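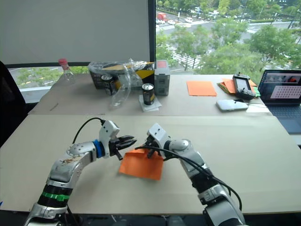

Baptiste Jacquet meinte nach dem Probevortrag, ein Blatt Papier sei als Aufgabe zu leicht, da würde jeder Saugnapf reichen. Damit fange ich an, die Frage kommt sonst am Ende.

Start > Vorträge > Kolloquium > Zweiarmiges Greifen

Übersicht Termine Folien Personen Kontakt

Sprechernotizen, 25. Januar 2019

Folie 1. Kurz stehen lassen. Ein Arm hält das orange Blatt, der andere ist noch in der Luft. Um diese Aufteilung geht es im ganzen Vortrag.

Folie 2. Problem: Papier wiegt fast nichts und verrutscht, sobald ein Finger es seitlich berührt. Mit einem Arm allein haben wir das Blatt oft nur verschoben. Saugnapf erwähnen: hebt das Blatt an, kann aber keine Kante falten.

Folie 3. Methode Proltia. Die Rollen sind nicht fest vergeben. Das Netz entscheidet in jedem Schritt neu, welcher Arm fixiert und welcher arbeitet. Trainiert mit 423 Vorführungen, alle ferngesteuert. Langsam sprechen, hier sind beim Probevortrag die meisten ausgestiegen.

Folie 4. Vergleich mit fester Rollenverteilung, je 111 Versuche. Gelungene Faltungen: fest 61, Proltia mehr, Kurve zeigen. Nicht zu lange bei den Achsen bleiben.

Folie 5. Fehlerfälle. Beide Arme wollen halten, keiner arbeitet. Tritt vor allem bei schräg liegendem Blatt auf. Anatole Riviere hat dazu eine Zusatzauswertung gemacht, liegt als Reservefolie hinten.

Folie 6. Ausblick: Stoff, danach Folie. Ziel sind 1000 Vorführungen bis Oktober. Fragen.

Weitere Vorträge
Stelum: Kraftregelung ohne Kraftsensor
Correa: Kalibrierung von Kopfkameras
Urier: Lernen aus Fernsteuerung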